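浅色石纹台面的日常清洁与去渍

更新日期：6/28/23

适用于厨房、茶水间里的大理石及其他浅色天然石材台面。人造石、石英石的做法略有不同，差别写在文末。

开始之前
先弄清台面是什么材料。找一处不显眼的地方，比如水龙头后面，滴一滴白醋，等一分钟后擦掉，侧着光看。表面发乌、摸上去略涩，说明是含钙的石材，以后不要用任何酸性清洁剂，包括除水垢喷雾和柠檬味的浴室清洁剂。试过的位置用清水擦两遍。

需要的东西
中性洗洁精、温水、两块超细纤维布、软毛刷、小苏打、保鲜膜、美纹纸胶带、塑料刮片。去油性污渍可以备一小瓶丙酮，去有机污渍备一瓶药店买的3%双氧水。钢丝球和百洁布粗糙的一面不要用。

每天的清洁
1. 把台面上的东西挪开，先用干布把碎屑扫进手心或簸箕。带着沙粒擦，容易留下细划痕。
2. 一盆温水里加几滴洗洁精，布拧到不滴水，顺着一个方向擦。
3. 换清水再擦一遍。洗洁精残留多了会起一层雾，看起来像失光。
4. 用干布收水，水龙头根部和挡水条的接缝要多按几下。

去除局部污渍
茶、咖啡、酱油、果汁属于有机污渍，用小苏打加双氧水调成花生酱那样稠的糊。食用油、黄油属于油性污渍，小苏打里改加丙酮，操作时开窗，关掉灶火。两种糊不要混在一起用，也不要先后叠着敷，中间至少隔一天，并用清水擦净。
把糊敷在污渍上，厚度半厘米左右，边缘比污渍宽出一指。盖上保鲜膜，四周用美纹纸贴牢，在膜上扎几个小孔，放24小时。揭膜之后让糊自己干透，再用塑料刮片铲掉，清水擦净。第一次只变浅没有消失很常见，可以重复两到三次。深色石材先在角落试，双氧水可能使颜色变浅。

铁锈渍不适合自己处理。市面上的除锈剂大多是酸性的，锈去掉了，石面也跟着腐蚀一块。

分清污渍和石纹
每年都有人拿着糊敷了三天，最后发现敷的是石头本来的花纹。浅色石材里夹杂褐色、米色、粉褐色的细纹和斑点很正常，有些斑点比周围深不少，单独一块，很像茶渍。判断时先在斑点上滴几滴清水，五分钟后擦干。石纹湿了会整体变深，干后恢复原样，边缘和旁边的细纹常常是连着的。污渍的边缘多半是一圈，位置也往往在常放杯子、油瓶的地方。还有疑问的话，翻一翻安装时拍的照片，对照同一位置。

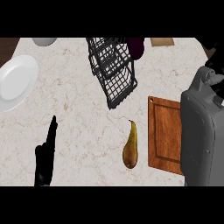 后勤服务部 · 室内保养组

左边偏中那块竖着的椭圆形褐斑，颜色比周围的细纹深，遇到类似的斑点，先做滴水测试，再决定要不要敷糊。

重新做防护
滴水测试还有一个用处。水珠在台面上立得住，说明防护剂还有效；几分钟内渗进去留下深色水印，就该重做了。一般一年一次，灶台和水槽两侧用得多，可以半年一次。我们习惯放在五月做，那时通风好，干得也快。
台面洗净后晾足一天。用布蘸渗透型防护剂薄薄涂一层，等候时间按瓶身说明，没吸收的部分一定要擦掉，留在表面会变成黏的斑块。第二遍隔4小时再上。当天不要放水杯，也不要切菜。

人造石和石英石
不需要防护剂，也不要敷丙酮。普通污渍用洗洁精加小苏打轻擦就够了。两种材料都怕烫，刚离火的锅要垫隔热垫。

保养问题请拨内线3176，联系人 Funmilayo Lawal。领取防护剂需填写物料单，写明房间号和台面尺寸。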